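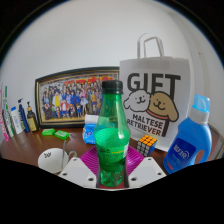

¿Se puede cambiar la fecha de la convocatoria de marzo una vez enviada a los vecinos? Se puede con el acuerdo de la mayoría de los presentes y un nuevo aviso con ocho días de antelación, según el artículo de los estatutos que todos decimos haber leído.

Con esta aclaración, que ocupó más tiempo del previsto, se abrió la reunión ordinaria de la Asociación de Vecinos de la calle Kalthorpe, el 10/11/2020, en la sala de la planta baja. Asistencia suficiente para votar e insuficiente para discutir bien, aunque se hizo lo que se pudo.

1. Lectura y aprobación del acta anterior

Se lee el acta anterior. Una vecina del portal tres señala que donde dice "se debatió con serenidad" debería decir otra cosa. Tras un breve debate, que tampoco fue sereno, se acuerda dejar "se debatió". Aprobada con una abstención, la de quien redactó el acta, por elegancia.

2. El ruido de la persiana del local Brella

Se recuerda que la persiana sigue subiendo cada mañana a las siete menos diez con un sonido que el portal uno describe como metálico y el portal dos como personal. El local respondió por escrito a nuestra carta: engrasará las guías "a la mayor brevedad", plazo que empezó a correr en verano. Un vecino propone regalarles el aceite. Otro pregunta con cargo a qué partida. Se acuerda mandar una segunda carta, más corta y sin la palabra "cordialmente".

3. Presupuesto para el arreglo del patio

Se presentan dos presupuestos. El de Gallberg asciende a 1455 euros e incluye levantar las losas sueltas, rehacer la pendiente hacia el sumidero y retirar los escombros. El de Kocabaş sale casi 100 euros más barato, pero los escombros se quedarían con nosotros, y ya tenemos experiencia en convivir con escombros: los de la obra anterior siguen detrás del cuarto de contadores y algún niño les ha puesto nombre.

Se pregunta si la pendiente es de verdad necesaria. Los del bajo izquierda, que son quienes recogen el agua con la fregona cuando llueve, entienden que sí. Los del ático no tienen una opinión formada, pero la exponen.

Se aprueba el presupuesto de Gallberg, condicionado a que confirmen por escrito la fecha de inicio y a que no corten el paso a los trasteros más de una mañana. Votos en contra: el bajo derecha, que quería los dos presupuestos a la vez y que se encontraran en el medio.

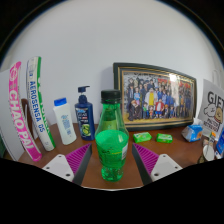 La derrama correspondiente queda fijada en 50 euros por vivienda, a pagar en un solo recibo. Se propone fraccionarla en dos. Se propone también fraccionarla en cuatro, y alguien desde el fondo propone no pagarla, lo que se recoge aquí a petición suya. Se vota el recibo único y sale adelante. Lo que sobre, si sobra, pasará al fondo de reserva, que agradecerá la compañía.

4. Bicicletas en el portal

Continúa la bicicleta azul atada a la barandilla del portal dos. Lleva ahí desde antes de que se instalara el portero automático nuevo y carece de rueda delantera, de sillín y, por lo visto, de dueño. Se colocará un cartel dando un mes para retirarla. Se hace constar que el cartel anterior, idéntico, también desapareció, y que la bicicleta no.

Sobre las bicicletas en uso, se acuerda que puedan dejarse en el hueco de la escalera siempre que no tapen los buzones. El cartero ya se ha quejado con razón y con bastante vocabulario.

5. Convocatoria de marzo

Se retoma la cuestión del inicio. La fecha prevista coincide con la revisión del ascensor, y tres viviendas de las plantas altas advierten que no piensan bajar a pie a escuchar cuentas. Se acuerda por mayoría retrasarla una semana y enviar nuevo aviso, esta vez también por debajo de la puerta, para quienes sostienen que el correo electrónico no les llega nunca salvo cuando es para protestar.

6. Ruegos y preguntas

Se ruega no tender alfombras en el patio antes de la obra. Se ruega no tenderlas tampoco después.

Se pregunta quién tiene la tercera copia de la llave de la azotea. Silencio general. Se encargará una cuarta.

Se pregunta si puede subirse un poco la calefacción de la sala para la próxima reunión. Se responde que las reuniones con frío terminan antes, y el asunto queda pendiente de estudio.

Se levanta la sesión a las nueve y veinte. Las cuentas detalladas están a disposición de quien las pida en el tablón del portal uno, detrás del anuncio de clases de guitarra.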